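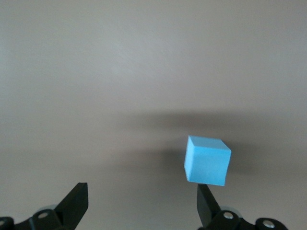 Narkard Small Cubes – Blue

A plain blue cube with softened edges, for sorting, stacking, counting games and simple table tasks. We sell it as a single piece or in a mixed set together with the other colours of the Narkard series. The surface is matt, so a lamp over the table does not make a bright spot on it.

Many customers ask us about the edges. They are gently rounded, and this is how we want them. A sharp edge marks the table and also the neighbouring cubes when everything is poured back in the box. With the rounded edge the cubes will still stack well, but a tall tower needs some patience.

What you can order

Narkard single cube, any colour of the series
Narkard mixed set in a carton tray
Narkard refill bag, one colour, 400 pieces
Narkard refill bag, mixed colours, 1000 pieces

The refill bags are packed by weight and then checked by hand. If your bag is short, write to us and we will send the missing pieces with your next order, or by letter post if you can't wait.

About the colour

The blue is a light sky blue. On a screen it can look more green than it is, and under warm lamps it becomes a little greyer. If you must match it to cubes you bought from us before September, please ask for a sample first. The older blue was made by Mansour, our earlier supplier, and it is a shade deeper. We still have 667 pieces of the older blue and we sell them only to customers who want to complete a set.

Choosing a surface

Cubes slide easily on a bare table. We recommend to cover the table with a smooth matt sheet in a quiet colour. Brown paper from a roll is good and cheap, and small things are easy to find on it. Fix it with tape at the corners and pull it flat before the last corner. Some wrinkles near the edge do no harm – only keep them away from the place where you stack.

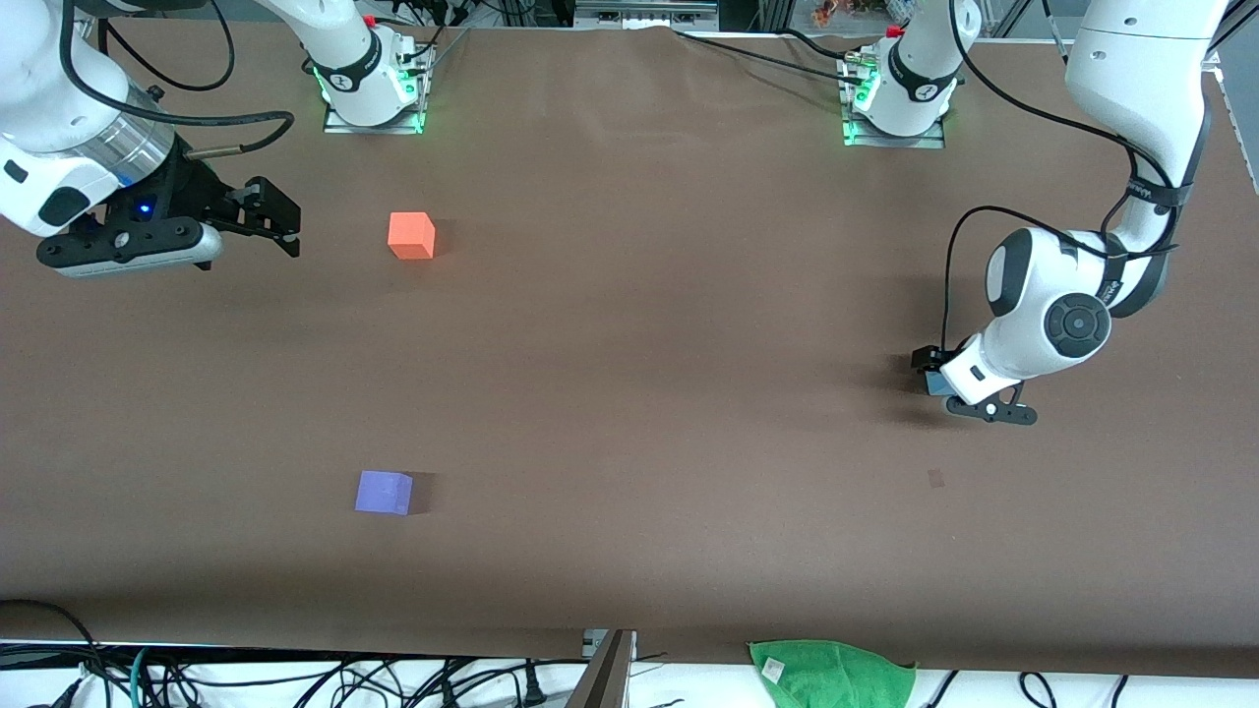
For a wide table it is better to buy the broad Wusberg roll than to join two narrow strips, as the join makes a small step and the cubes catch on it. The Wusberg paper is sold by the metre or as a full roll. When one side is worn you can turn it and use the other side.

Cleaning and storage

Wipe the cubes with a damp cloth and let them dry on a towel. Please do not soak them and do not put them in the dishwasher. Pencil marks go away with a soft eraser. Ink mostly does not.

For storage we offer the Benley box with a flat lid. It holds one mixed set and can be stacked on a shelf. The lid is sold separately too – it is always the part which gets lost.

Orders and questions

Orders received before noon leave our store the next working day. Schools and workshops can pay by invoice. For samples and larger quantities please write to Iida Karppinen at the order desk, and tell her which colours you have already. Prices on this page are valid from Tue 15 July.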